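Chapter 6
Storing and Thinning Water-Based Paints

6.1 Why stored paint changes

A water-based paint is pigment held in water by a binder. Once a bottle has been opened, water leaves it slowly, and the binder thickens from the top down. Small bottles suffer first, as a larger share of their volume is air.
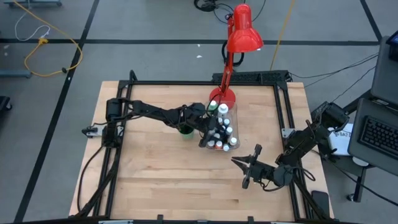
Youssra Abdel Hamid objects that air space is given too much weight in shop teaching. In her view a dirty cap thread lets out more water in a month than the air in a half-full bottle ever takes up. The Prulldale storage trial, covered in 6.4, gives her some support: of 841 bottles opened in April, most of those that failed had dried paint on the thread. 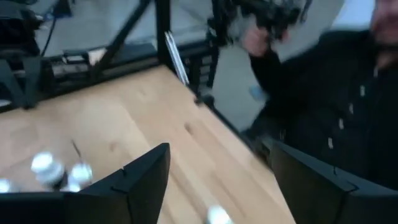
Closure is therefore treated before temperature in this chapter. A cap seals only where it meets the neck, and a thin ring of dried binder is enough to hold it off. White caps, such as those on the small bottles standing on the table, tell the user nothing about the color inside if the body is white too, so a label on the side is needed. Wipe the neck before closing – a damp cloth will do.

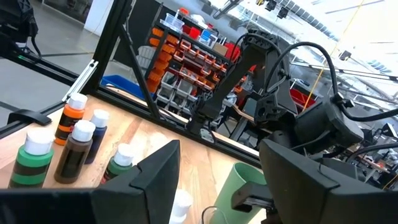

6.2 Thinning by weight

Thinning by eye gives results that cannot be repeated. Weigh the paint first, then add water as a share of that weight. For a batch of 200 grams, an addition of 10 percent is 20 grams of water. Add half, stir, wait, and add the rest.
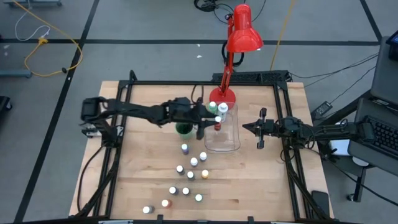 Stirring should be slow. Fast stirring draws in air, and the bubbles leave pits in the dry film. Honorato's method, used for the tables in 6.3, allows a rest of 90 minutes between stirring and use – longer for heavy earth pigments, which settle and must be stirred again.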